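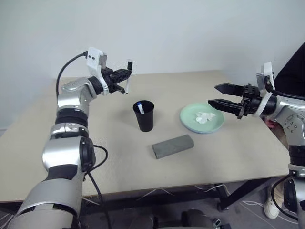 Clamden cup in black, on a beige tabletop.

The Clamden cup is black, has a matte finish and gets a little wider towards the rim. That's the full feature list. Siebe Verbruggen drew it for Kurkomix after a long career in cups with far more going on, and we've sold over 1,000 of them to people who mostly wanted somewhere to put their tea.

Matte does show fingerprints if you've been at the Vegemite. A wipe with a damp cloth sorts it out. Skip the scourer – it leaves shiny patches, and we've had the emails.

Order code: 502
Colour: black (we tried grey and it looked like a mistake)
Sold: singly, or in a carton of 24
Price: $18 each

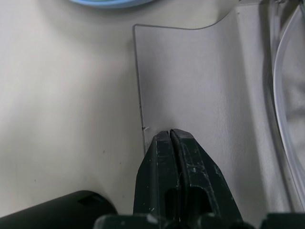

Cartons go out from the Nasus warehouse, usually the morning after you order. Singles are wrapped in paper and take a day longer, as somebody has to do the wrapping. If yours arrives in more pieces than it left in, send us a photo and keep the box.

The matching saucer, the Gautier, is out of stock until October. It was also out of stock until last October, so make your own plans. Any small plate you've already got in the cupboard will do the job in the meantime.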